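Giving up the second car

12th November

We sold the second car in the spring and I said I would write something once we had gone long enough without it to have an opinion. I have one now, so here goes.

The car was a small hatchback with 236 on the clock (thousands, obviously) and it mostly sat on Brollbridge Road collecting leaves. I drove it to the office two days a week. The rest of the time it went to the grocery store and back, a trip I can walk in the time it takes to find my keys. When the brakes needed doing again the garage quoted me more than 1000 dollars, and I put it up for sale that evening. It went to a student from Flallent who wanted something to learn to fix.

The first month was mostly annoying. I had never looked at a bus timetable here and the 4 is not a bus you can just turn up for. I missed it twice in the first week and stood in the rain both times. After that I started leaving the house earlier and it got better. I read on the bus now, and I've finished a long history of the canals that had been on my nightstand for years.

Groceries took more thought. We used to do one enormous shop and throw out whatever went soft at the back of the fridge. Now one of us stops on the way home most days and carries back a single bag, and we eat what is in it. I haven't worked out whether this is cheaper per item. We do throw out less. 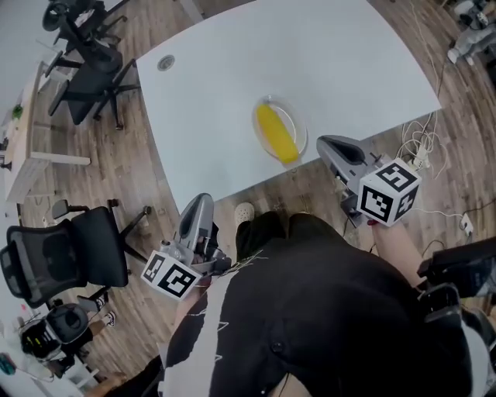 Qusai Abu Hammour wrote to me after my last post to say that the walking and the buses are the easy part, and that what gets you is other people's houses. His family went down to one car three years ago and they still turn down dinner invitations on the far side of Atallah, where the last bus leaves before dessert. He told me to put aside part of the insurance money for taxis and spend it without feeling bad.

I think he's right. We had already skipped one birthday because the car was out with my wife and I didn't want to pay for a ride both ways - and the ride would have cost less than a month of the old insurance. So there is now an envelope in the kitchen drawer marked taxis. We have used it for the dentist and for a late flight.

December will be the real test. My mother lives up a hill with no sidewalk, and both of us usually need to be somewhere different that week. I may rent something for a few days. I'll post the costs in the new year, including the envelope.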